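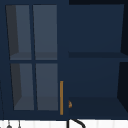 Wall cabinet scene, wrist camera view. Glass door and brass-coloured bar handle on the left, open side on the right.

From: Mairéad Carroll
To: grippers list
Subject: Re: [grippers] Jokach vs Grirnden on thin handles

Liam Hennessy wrote:

> Has anyone got the two-finger Jokach to pull a cabinet door
> open in sim without it sliding down the handle like a fireman?
> We swapped to the three-finger Grirnden and it holds fine, but
> now it can't get its knuckles between the handle and the door.
> I have tried more friction. I have tried a lot more friction.
> At some point the handle is basically flypaper and I feel I am
> no longer learning anything about grippers.
>
> Also, which camera are people using? Ours sees the glass and
> loses its mind.
>
> Liam

Liam,

Yes to the Jokach, with bad grace. I spent most of Friday on the cabinet at the top of this message and have numbers, which I offer in the spirit of a cat leaving something on the mat.

I ran 20 pulls with each gripper, same arm, same starting pose, same Skistico controller, friction left where the defaults put it. The task was to take the bar handle and swing the door clear.

Jokach two-finger: 9 good pulls
Grirnden three-finger: 4 good pulls

Before anyone on the Jokach side prints that out and frames it, six of its misses were your fireman. The fingers close nicely, the wrist starts back, and the whole hand sinks gently towards the worktop as if it has had enough. What helped was gripping higher up. I had been aiming for the middle of the bar because that is where a sensible person would hold it, but when I moved the grasp point up near the top end the slide had somewhere to go and the door was usually open before the fingers ran out of handle. I haven't cured anything. I've given it a longer runway.

The Grirnden has your knuckle problem and I can't fix that for you. It is a lovely hand for picking up fruit. Turning it a quarter turn, so the lone finger goes in behind the bar, got me three of the four successes. The fourth I can't explain and would prefer not to look at closely.

I also tried both on the orange-brown lump sitting on the floor of the open side, hard up against the divider. Here they swap places. The Grirnden scoops it out most times. The Jokach pinches it against the divider, squeezes, and fires it into the back panel. I stopped keeping score on that one out of respect.

On cameras: I don't think the glass is your real trouble. The panes in this scene are a see-through grey and you can faintly make out the shelving behind them, so the depth estimate hops between pane and shelf depending on its mood. I masked the panes and the door pose settled down. What I am still fighting is the navy. Door frame, shelf, back panel, all of it navy, and on the open side the far wall is nearly black. The Geagea depth model reads that wall as a hole. It once asked the arm to reach 400 mm further than the cupboard is deep, and the arm, being polite, had a go.

If you're on the stock Geagea settings, turn the exposure up and drop the smoothing to 28. It makes the white tiles underneath flare, but the arm has no business down there anyway. Watch the black thing like a tap, mind you. The curve of it comes up just under the open side, and my elbow joint found it twice on the way back from the shelf.

Two things I'd like to know before I do this again:

Are you driving the Skistico in force mode or position mode? I was in position mode throughout. I suspect force mode would be kinder to the Jokach, and I've been putting off finding out since it means reading the manual.

And has anybody run either hand on a real door with a bar this thin? I have a rig and a screwdriver but no spare cupboard, and I've been told the one in the staff kitchen is not available.

I can post the config files if there's any interest. They are not tidy.

Mairéad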